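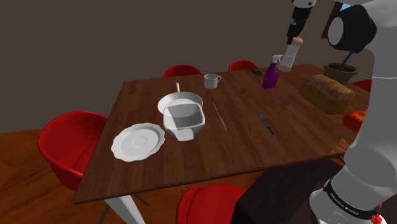

Our table, white dishes on dark brown wood

Oiling or varnish for a dining table?
Forum: Home and Furniture

irja_m wrote:
Hello all. I am Irja Mustonen, new in this forum. We bought a used wooden table from Jääskeläinen and I must decide the finish before April. The seller told me hard wax oil, my brother told me varnish. A tin of Pasberg oil costs 198 here, so I do not want to make a mistake. We eat at it every day and the children are not careful.

flatgrain10 wrote:
Oil, without doubt. When you get a scratch, you sand only that place and oil again. With varnish you must sand the whole top.

Enix wrote:
I do not agree with flatgrain10. I oiled mine and after one winter it had rings from cups everywhere. Two coats of varnish, wait 16 hours between them, and you can forget it.

flatgrain10 wrote:
Then you did not wipe off the extra oil. It must be wiped after 10 minutes.

Enix wrote:
I wiped it. Please do not guess what I did.

irja_m wrote:
Thank you both. I should say that I like the red-brown color in the grain and I am afraid that varnish makes it yellow.

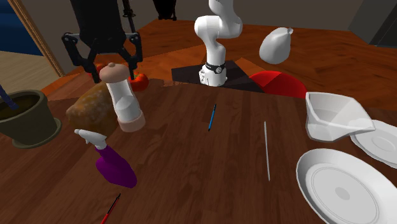

Re: Oiling or varnish, the color question

Flilach wrote:
Water-based varnish stays clear, the old type becomes yellow. Try first on the underside, one coat, and look at it the next day in daylight.

irja_m wrote:
I will try both under the table and write again.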